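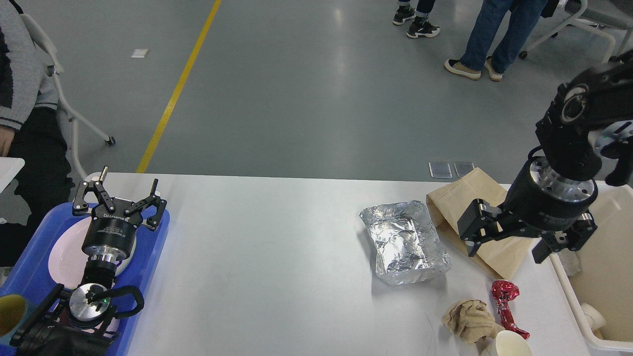
Nultia clearing table with blue tray and white bin. Plate, cups and wrappers not included.

Nultia Clearing Table Set
Item group: Tables and Stations / Break Room and Canteen
Sold by Kelemen Supply, Cerndale

The Nultia set is a plain white table with a blue plastic tray and a white plastic bin. It is meant for break rooms, school dining rooms and small canteens where people bring back their own plates and throw away their own wrappers. Plates and cups go on the tray at the left. Paper, foil and disposable cups go in the bin at the right. The middle of the table stays free for setting things down and sorting them.

The top has no raised edge, no cutouts and no printing. Customers who want signs for plates and trash can order the Erken label pack separately. The labels peel off without a scraper.

What is in the box

1 table top, white
1 leg set with 2 cross braces
1 tray, blue
1 bin, white
Hardware bag and hex key
Assembly sheet

Sizes

Table length: 46 inches
Tray length: 16 inches
Bin height: 16 inches

The table is sold at one fixed height. If you need a lower one for young children, ask before ordering. The short leg set is a special order and cannot be swapped after the table has been put together.

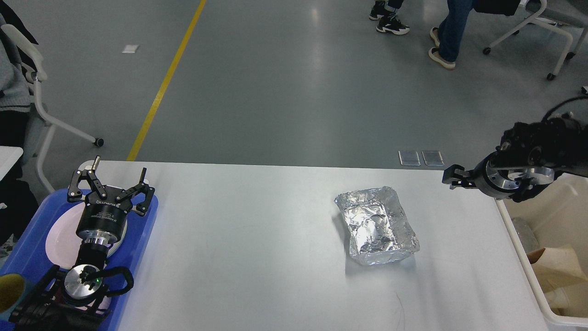

Foil containers are the bulkiest thing most lunch rooms throw out. A foil tray that has been pressed flat takes up much less of the bin than one that still holds its shape, so it helps to have a clear space to flatten it first. If your building recycles foil separately, order a second bin and use it for foil only. The extra bin is the same size as the one in the set and the two stack when empty.

Paper bags, napkins and paper cups can go straight in. We suggest a liner if the bin will be used for food waste. Any kitchen liner that folds over the rim will do, and the set does not need a special size. Liners are not included.

The tray

The tray holds plates and cups between the table and the dishwasher. It lifts off and is not fastened to the top in any way. Some customers set it fully on the table and some let it run past the end so it is easier to get a hand under it. If you do the second, keep the heavier plates on the part of the tray that is over the table.

Replacement trays are sold singly. Blue is the stock color. Gray is available to order and usually takes longer to arrive.

Cleaning

Wipe the top with a damp cloth and dish soap. Do not use scouring pads or bleach powder. Dried sauce comes off more easily if a wet cloth is left on it for a few minutes. The tray and bin can be washed by hand in warm water. Do not put the bin in a dishwasher.

Coffee and tea should be wiped up the same day. Red wine and curry can leave a mark if left overnight, and this is not covered under the warranty.
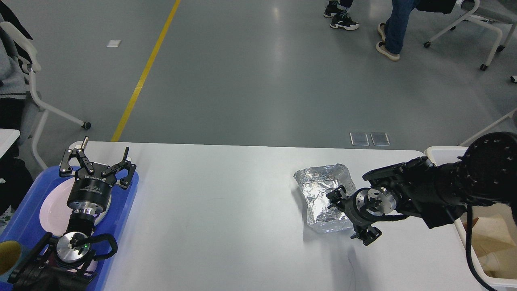

Placing the table

Allow enough room for a person to stand at the long side and for someone else to walk behind them. The table can be used against a wall or out in the room. On hard floors, fit the rubber feet from the hardware bag. On an uneven floor, turn the adjusters at the base of each leg until the top stops rocking, then tighten the lock nuts by hand.

If there are painted walkways on your floor, check with whoever looks after the building before you put a table near one.

Assembly

One person can build the leg set, but two should turn the table over. Leave all bolts finger tight until the top is on. Work on a blanket or on flattened cardboard from the packaging to keep the white surface from getting scratched. Check the bolts again after the first week of use.

Delivery and pickup

Orders inside Cerndale are delivered on our own truck. Orders from outside the area go by freight, in one carton for the table and one for the tray and bin. The cartons do not always arrive together. Please wait until both are there before reporting missing parts.

Pickup from the Cerndale counter is free. The table carton is long and does not fit in most small cars with the back seats up.

Returns

Unused sets can be returned in the original cartons. Trays and bins that have been used with food cannot be returned. If a part arrives damaged, keep the carton and send us the number printed on the packing slip.

Related items

Erken label pack, plates and trash
Nultia tray, blue, single
Nultia tray, gray, single (to order)
Nultia bin, white, single
Nultia short leg set (special order)

Page updated May 1, 2019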